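Robotics & Automation | Software

Closing the loop at the fingertip

August 6, 2021
By the Systems Desk

Most gripper software still treats a grasp as a single event. A planner picks a pose, the arm moves there, the jaws close until the motor current rises, and a flag is set. Everything downstream trusts the flag. When the part is rigid, well lit and always presented the same way up, little else is needed. When it is round, soft or shiny, the flag is often wrong, and the error is found only when the arm reaches the drop point with nothing to drop.

Jorindale, a small controls firm, has spent the past two years on a replacement for that flag. Its package, Wulari, runs a perception process beside the motion controller and keeps an estimate of the contact state for as long as the jaws are near an object. The estimate has four values: open, approaching, touching and held. Each carries a confidence, and the planner may ask for any of them at any time.

The main input is a close view of the fingers. Overhead cameras give a good position for the object but lose the fingertips behind the wrist at the moment they matter. A close view has the opposite fault. It sees the tips and not much else, so objects come in partly hidden, overexposed or larger than the field of view. Wulari makes no attempt to recognise what it is looking at from this view. It segments each finger, finds the inner edge, and classes whatever lies along that edge as background or not background.

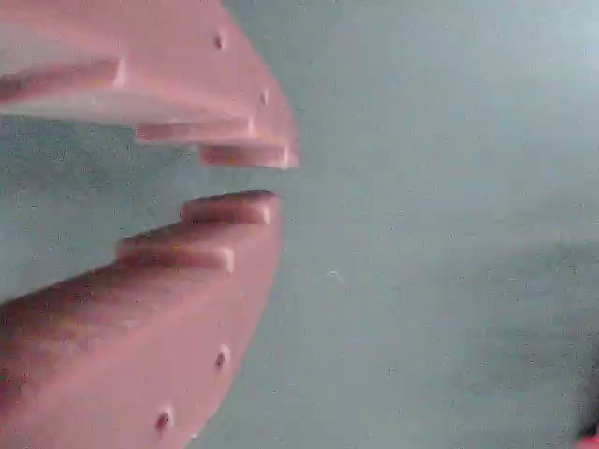
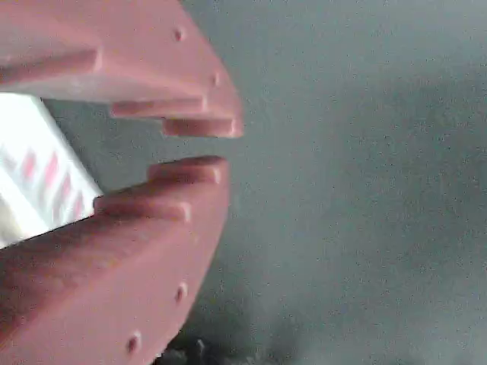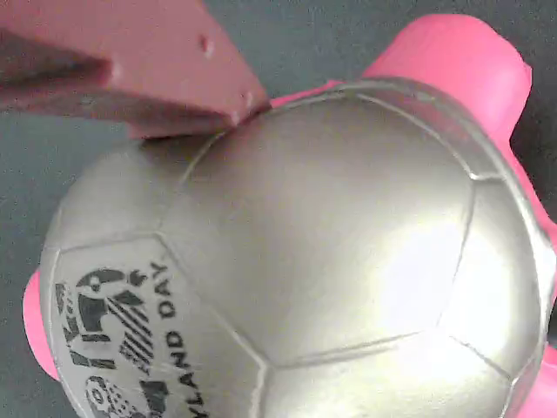
Pink gripper fingers against a speckled grey surface. First: nothing between the jaws. Second: a white object on the far left, back from the stepped tips. Third: a fingertip on the top of a silver football.

Finger colour matters more than the documentation suggests. The segmenter works in hue and saturation first and falls back on shape only when the colour test is unclear. Pink on grey separates cleanly. Pink beside another pink object does not, and there the fallback has to find the finger by its outline. Jorindale keeps a separate test set for this case, made up of 300 image sequences, and will not release a build that scores worse on it than the one before.

Stepped inner edges bring a further complication. A flat jaw has one contact line. A stepped jaw has several, and an object may sit against any of them, so the distance between the tips is a poor guide to whether anything is held. The first version of Wulari measured tip distance and reported empty grasps on thick parts lodged well back from the tips. The present one divides the inner edge into zones taken from the finger's CAD file and reports contact for each zone. Users with their own fingers must supply the file and mark the zones by hand.

Curved, reflective surfaces remain the weak point. A highlight moves when the arm moves, and a simple tracker will follow the highlight instead of the object. The current remedy is to mask saturated pixels and reduce confidence in proportion to the area lost. This leaves the planner with less information but seldom with false information. On a bright enough part the state stays at "approaching" until the motor current settles the matter.

Timing is handled conservatively. The estimator publishes at 100 Hz, repeating its last value when no new image has arrived and marking the repeat as such. Mumano, the planner most often paired with it, ignores repeated values when deciding whether to lift – an option that is off by default and should probably be on.

Phan, the log viewer supplied with the package, replays images, motor current and contact state on a common clock. Integrators are likely to spend more time in it than in the estimator. A typical fault report runs to over 700 log entries, and the viewer can step straight to each change of state. Export is limited to plain CSV for now.

A release with support for three-finger hands is planned for November. Zone marking will still be manual.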